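Irell balloon table stand kit: review

9 Feb 2025

I bought the Irell table stand kit from Van Rooij in September, when I had a run of tables to decorate and didn't want to hire helium again. Since then it has been used for a christening lunch, a retirement do and a few smaller things at home. This is a review of the stands and of the balloons that came with them, plus a short comparison with the Sudo set I had before.

What you get

Each stand is a clear plastic rod that pushes into a clear base. The balloon goes on top with its knot resting at the end of the rod. The kit comes with two stands and a small supply of balloons in one colour, which you pick when ordering. I chose lavender. On the listing it looked like a proper purple, but once blown up it is very pale, and under warm bulbs it can pass for grey. If you want a strong colour, choose something else.

There is also a separate bag of spare balloons sold under the same product code with a letter after it. Check which one is in your basket. I ordered the spares by mistake the first time and had balloons with nothing to put them on.

Putting the stand together

The rod fits the base by friction only. It goes in straight if you press from directly above and leans if you press from the side, and a leaning rod shows more than you would think once the balloon is on it. One of my bases had a rough bit of plastic left in the socket from the moulding. I took it off with a nail file and it has been fine.

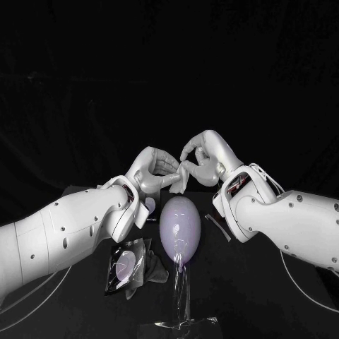 The base is the weak part of the design. It is light, and with a full-size balloon on top the whole thing will slide along a polished table when somebody opens a door. On a cloth it stays put better. I now put a blob of reusable putty underneath at each corner, and none has gone over since. A heavier base would put the price up a little and I would pay it. The Sudo stands had a hollow base you could fill with water, and although they leaked if you overfilled them they were much steadier.

Against that, the Irell stands look better on the table. The Sudo rods were a milky white and you noticed them before you noticed the balloons. The clear ones more or less disappear at a distance, and they don't clash with whatever else is out. They do show fingerprints. Wipe them with a dry microfibre cloth after assembly and before the balloon goes on. A damp cloth left streaks on mine.

The balloons

The latex is thinner than I'm used to. It takes air easily, and I could do a whole table's worth with a hand pump without my wrist giving out. The shape comes out as more of an egg than a ball, narrower towards the knot, and if you stop early it stays that way. I like it. Anyone wanting a round balloon will need to go further, and I had one burst doing that.

Shine is good on the first day. By the next morning the surface has started to go cloudy, as it does with most balloons, and by the third day they have shrunk enough that the knot sits badly on the rod. For an afternoon event you can put them up the evening before. I wouldn't leave it longer.

Tying the knot is easier before you go anywhere near the stand. The instructions show the balloon being pushed on first and then tied, and I can't see how you would do that without three hands. Tie it, leave a short tail, then wrap the tail round the top of the rod.

Packaging

The balloons come in thin clear bags inside a card sleeve. The sleeve is useful and I keep the rods in it. The bags are a nuisance. They don't reseal, and they cling to your hands if the air is dry. 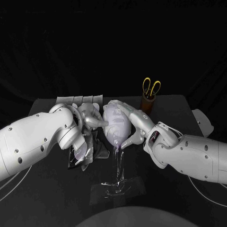
I do my setting up on a dark surface now, after losing a clear base on a white tablecloth and then leaning on it. Dark also helps with judging such a pale colour, as any creases are easier to pick out. Clear film can end up in a heap very quickly, like the long crinkled strip trailing from the bottom of the lavender one and bunched on the square pad. The crumpled bag lying off to the left still has something small and lavender in it, so have a look inside before you throw any packaging away. I tip every bag out over a tray when I clear up, and I have found spare balloons that way more than once.

A mat or pad of some kind is worth having. The balloons pick up crumbs and dust from a bare table, and grit is what bursts them. Any smooth placemat will do.

Reusing the stands

The rods and bases have been through more than five events and are still clear, apart from some fine scratches on the undersides. They come apart with a twist. Don't put them in the dishwasher. I tried one base on a cool wash and it came out slightly warped, so that it rocks. Warm water and washing-up liquid in a bowl is enough.

Replacement rods are sold separately by Van Rooij. Replacement bases were not when I last looked, only the full kit. They do sell the stands to the trade in lots of 3,000, which is no help to anyone decorating a village hall. A small pack of bases would make sense.

Other makes

Clorkidard do a similar kit with a metal base. I have only handled it in the shop. It felt solid and the rod had a proper screw thread, but it cost a good deal more and the metal was a brassy colour that would not go with everything. If your tables are outdoors, or there are small children about, I would look at that one first.

The Sudo set is no longer sold where I live. If you see it second-hand, check the filler caps before buying.

Good points: easy to inflate, stands nearly invisible on the table, simple to take down, rods hold up well to repeated use.

Bad points: base too light, colour paler than the listing, bags don't reseal, bases can't be bought on their own.

Would I buy it again? Yes, for indoor tables and with the putty. I have already ordered 2 more kits for the spring, in lavender again so that they match.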